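Temholm Ground – matchday safety walk, Koline League
February 17, 2022
Checked by: Barnabás Vass
Ref 1212

Goal frames, north end – OK. Anchors tight, net clips fine.
Goal frames, south end – left anchor loose. Tightened by hand, needs proper bolt before Kelemen come.
Pitch surface – soft patch by corner flag, about 4 feet across. Sanded. Referee to look.
Perimeter rail – OK except post 21, wobbles. Taped off.
Stand steps – OK. Grit bin half empty, reorder.
Exit gates – 2 checked, both open outward. East one sticks, kick at botom. Oil it.
Floodlights – all on. Slow to warm up.
First aid room – stretcher there, ice packs out of date. REPLACE.
Away dressing room – shower drain slow again, told Balteter last July. Still waiting for thier plumber.
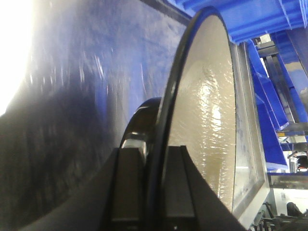

Round item, black rim, on edge.

PA – crackly but you can hear it. Test again once gates open.
Stewards' vests – short, borrow from youth section.

Result: OK to play once ice packs and south anchor done. Recheck before kickoff – B.V.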